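Eating by Eye: Portion, Plate and Appetite
Course handout, Session 2
Food and Everyday Behaviour, Pandcombe Evening School
25 August 2021

Before we start

Last week we got as far as hunger, and I promised that this session would be the fun one. It is! We are looking at how people decide how much to eat when nothing in particular is telling them to stop. Most of us think we eat until we are full. Watch a table of friends sharing a big bowl of crisps, though, and you will see hands going in and out long after anyone could claim to be hungry.

You don't need any science for this. You do need to have eaten your dinner from a plate at some point, so I think we are all safe.

Terms to know

Portion: the amount of food put in front of a person, whether they chose it or not.
Serving: the amount a label uses to give its figures. It may be nothing like what you pour.
Satiety: the feeling, after eating, of not wanting more.
Unit bias: the habit of treating one of something (one bun, one bottle, one bag) as the right amount, whatever its size.

People muddle the first two all the time, and I do it myself when I'm talking quickly, so please shout if you catch me.

Unit bias at home

My favourite of the four. Think of a baked potato. If you are given one, you eat one. A small one is one potato and a huge one is also one potato, and it feels slightly odd to leave a third of it behind. The same goes for yoghurt pots, muffins and tins of soup. Drinks are even better, as a can is 333 ml where my cousin lives and a little less here, and both of us finish the can and call it a drink.

Now think of food that doesn't come in ones: rice, peas, stew, breakfast cereal. With these we have to make our own unit, and very often the thing we serve it in does the job for us. A bowlful. A plateful. A ladle, a spoon, a mug.
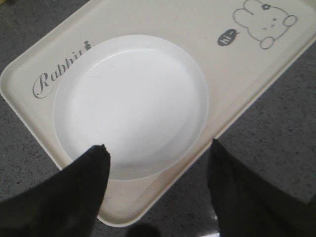
5 min read

So what about plate size? You may have heard that a smaller plate makes you eat less. It is a lovely idea and it was repeated everywhere for years. The studies behind it are mixed: some found a difference, plenty found hardly any, and it seems to matter a good deal whether people serve themselves or are handed a plate already filled. If somebody else has dished up, the plate can be any size you like and the food on it is the same food.

There is also an old visual trick that gets mentioned here, the Delboeuf illusion. Draw two circles of the same size, then draw a close ring round one and a wide ring round the other. The circle with the close ring looks bigger. Swap the circle for mashed potato and the ring for the edge of a plate and you can see why people got excited. Do try it on paper before next time, as it works on nearly everybody and it is very pleasing. Whether it still works on a hungry person with a real dinner is a much harder question, and we'll come back to it in November with the reading on attention.

A worked comparison

Suppose a canteen cooks a pasta dish and offers it in two sizes, one of 600 calories and one of 900. The larger is half as big again. Side by side, most people can tell which is which. Bring them out on different days and it gets a lot trickier, as we are poor at remembering amounts and quite good at remembering whether we enjoyed something.

Questions to talk over in pairs:

Would you expect someone given the larger dish to eat less at their next meal? A little less, or enough to make up the whole gap?
Does it change things if they paid for it?
What about someone brought up to clear their plate?

On that last one, please be kind. Families differ, money differs, and there are people in any room for whom food is a sore subject. You can always sit a question out.

For next time

Keep a short note of one meal a day. Leave the calories out of it. Write down who decided how much you had, and what made you stop. "The film ended" is a perfectly good answer, and so is "there wasn't any more".

If you can, have one meal where you serve yourself and one where someone else does it, and bring both notes along. We'll start with those and then go on to smell.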